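Ground school, evening group — handout 4
Crosswind landings and the decision to go around

Notes only, not a replacement for the book. Bring your own flight computer on Sunday, the club ones are all missing a cursor.

Recap from last time
Wind given by the tower = magnetic. Wind on the forecast = true. Runway numbers = magnetic. Three people mixed these up in the homework so look at it again.

Working out the crosswind
Angle between runway and wind first. Then the clock trick: 15 degrees off = quarter of the wind, 30 off = half, 45 = three quarters, 60 or more = call it all of it. The trick is good enough in the air. In the exam use the computer.

Worked one: Plollen, landing 27, wind 300 at 22 knots. Angle is 30. Half of 22 is 11 knots across, from the right. Then look at the gust figure, if there is one, and do it again with that. The gust is the number you decide on.

Demonstrated crosswind in the handbook: what the test pilot had on the day. Not a legal limit for most light types but the club treats it as one. Your own limit is lower. Write it down before you fly, on the kneeboard, where you have to look at it.
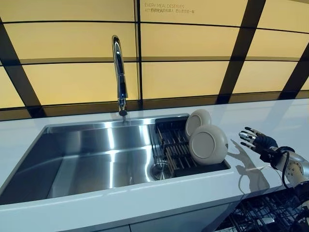

Crab or wing down
Crab: nose into wind, wings level, track down the centreline. Kick straight just before the wheels touch. Timing is everthing. Too early and you drift, too late and you land sideways and the undercarriage takes it.
Wing down: into-wind wing low, opposite rudder to keep the nose straight. Into-wind main wheel touches first. Feels wrong for the first few hours.
Most people end up doing a bit of both — crab down the approach, wing down from the flare. Fine.

After touchdown: aileron into wind and keep feeding it in as you slow down. The landing isn't over. Most of the club's scrapes at Astow were on the roll-out.

Going around
Decide early. Reasons, any one will do:
- not stable by 300 ft above the field
- full rudder and still not straight
- drifting in the flare
- a bounce you didn't like
- something on the runway

Power, attitude, then flap in stages. Talk to the radio last. Check your own type for the flap setting, they differ.

Diverting
Plan one with a runway pointing a diffrent way. From Astow that's Louro or Hirnent. Hirnent is shorter, so look at the landing distance, and add for wet grass.

Homework
1. Astow, runway 11, wind 080 at 18. Crosswind and headwind please, both methods.
2. Same runway, wind now 050 and gusting 26. Would you go? Two lines, no essays.
3. Read the chapter on wind gradient before Sunday.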